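Stories > Short Fiction > Prillside

Notice of Unclaimed Property
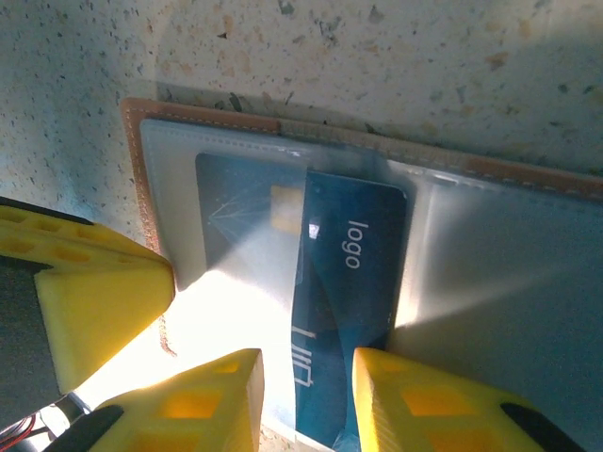 The Prillside Lost Property Office records receipt of one leather card wallet, tan-brown, with light stitching. A dark navy payment card and a blue card were found in its clear sleeve. The wallet is entered as item 132. The owner is asked to attend the Nornar counter before September. The office regrets that it can no longer forward items to persons who have left Prillside by the night ferry, even where they have written to ask.

40 shares | 2 comments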